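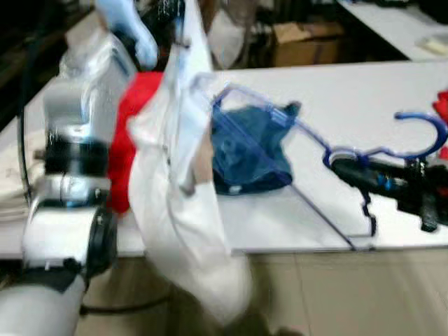 I have read a lot of advice about hanging clothes this year, and I believe very little of it. The latest is a method from a laundry blog called Mutside, which promises that if you lay the hanger flat on a table first and bring the garment to it, you'll save yourself an hour a month. An hour! I don't spend an hour a month on hangers. I doubt anyone does.

Still, I tried it for 2 weeks in June. White things were the test, because long white things are what I hate hanging most. They're always longer than the table, so the bottom slides over the edge and heads for the floor while you're busy with the top. The method has no answer for that. It says to "let the fabric settle." Mine settles in a heap.

The see-through blue plastic hangers are another matter. People keep telling me the little notches at the shoulders hold straps in place. Maybe on some shirts. I bought a pack of the Rallis ones and the straps slid off anyway – slower, I'll give them that.

And keep red away from white, says everyone, even when both are clean and dry. I asked for a reason in the comments at Mutside and got 51 replies, most of them about somebody's aunt.

I'm back to hanging things straight off the closet rail, standing up. The table is good for folding towels, and I'll keep it for that.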